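Tariq Usmani
Few notes from the Mevmont coin fair, as a couple of people asked. Thread.

Doors opened at 10 and the hammered silver was busy straight away. Most of the good pennies had gone by lunch.

Prices for Victorian crowns are up on last June. I was asked 304 for one with a cleaned obverse and left it.

Lim had the best tray of tokens in the room. I bought four, all Midlands trade pieces, one of them a variety I'd only seen in the Flendico catalogue.

Please stop cleaning your coins. I looked through a box of 18 florins and every one had been polished. They're worth silver value now. 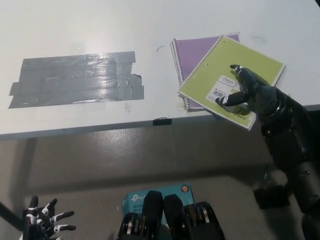 On storage, the soft plastic flips are still being sold. They go sticky and leave green on copper. Card holders or hard capsules are fine, and cost very little more.

I write down every purchase the same day: date, seller, price, weight. It saves trouble with insurance and it helps whoever has to sort the collection out later.

Next one is at Jellness in June. I'll have a half table with duplicates, mostly bronze. Message me if you want anything put aside.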